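Refinishing parquet in one room only - will it match the hall?
Posted in Floors & Walls

Ritu Mittal
Sat 11 May

Hi all. Bought a flat in Skultstead last July and the back room has herringbone parquet, oak I think, light color. The finish is dull in the walking path and there are a few gray spots by the balcony door. Hall has the same floor but it's in better shape.

Had one guy come and look. He wants to sand the lot, hall included, and says you can't stop at a doorway with herringbone. His price was more than I want to spend for a hall that looks fine to me. Second guy never called back.

So - can I do just the one room? And is it something a normal person can do with a rented sander, or will I wreck it? I've painted walls and put up shelves, that's the extent of it. No pets, one kid, socks mostly.

Also no idea what the old finish is. Seller didnt know either.

Asger Oddsson

Yes you can do one room. Did mine two years ago, hall untouched. You need a clean line at the door though. If there's a threshold strip, easy, stop under it. If the pattern runs straight through, tape along the edge of a row and sand up to that by hand. You'll see a small difference in color for a year or so, then it evens out some.

Don't rent the big drum sander. It goes one direction and herringbone goes two, so half your blocks get cut across the grain no matter which way you walk. Get the flat orbital kind, the heavy square plate one. Slow and boring but hard to ruin anything. Mine came from Gautier, the rental place by the bus depot, and they threw in extra sheets and took back the ones I didn't use. Start at 60, then 80, then 120. Edges with a small hand sander.

Find out how thick the wood is first. Pull the threshold or a floor vent and look at the side of a block. If it's a thin top layer that has been sanded before, you may only have one go left, or none.
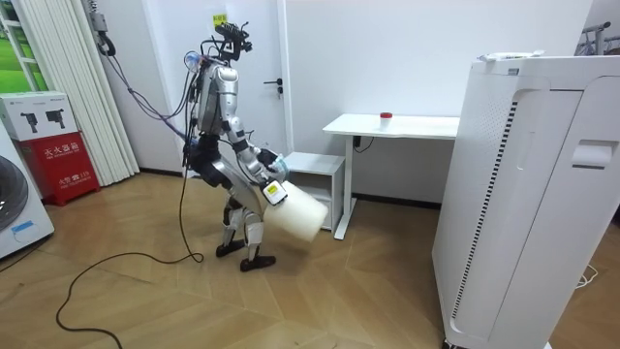
On the finish, I'd go water based and matte. Oil based goes yellow and you have a light floor, it'd be a shame. With white walls and light herringbone like in the photo the yellow would show up right away, and matte hides scuffs better than gloss does. Two coats then a very light sand, then a third. Keep the windows shut the first hour so you don't get dust in it, then open up.

Gray spots by the balcony are water. If they don't sand out at 60 leave them or swap the blocks. Don't keep digging at one place, you'll make a dip and see it every time the sun is low.

Bilal Bataineh

just put a rug on it

Yogesh Semwal

Before you sand anything try cleaning it properly. Half the "worn out" floors I get called to are just years of supermarket polish. Put a few drops of water on the dull part. If it beads up the finish is still there and you can clean, scuff with a fine pad and put one fresh coat on top. One day of work and no dust in the kitchen. If it soaks in and goes dark, then the finish is gone and Asger's way is the right one.

Same goes for wax. Rub a corner with white spirit on a rag, if it comes up brownish and sticky thats wax, and nothing water based will hold until all of it is off. Old floors in this area are often waxed. I used the Fullinik remover on a big one last year, worked ok, stinks, wear gloves.

Guy who told you the hall must be done too was selling you the hall.

Ritu Mittal

Thanks! Did the water thing by the door, it soaked in. In the middle of the room it beads. So what now, sand all of it anyway?

Yogesh Semwal

Yes, all of that room. Patches never blend. But check the thickness like he said first.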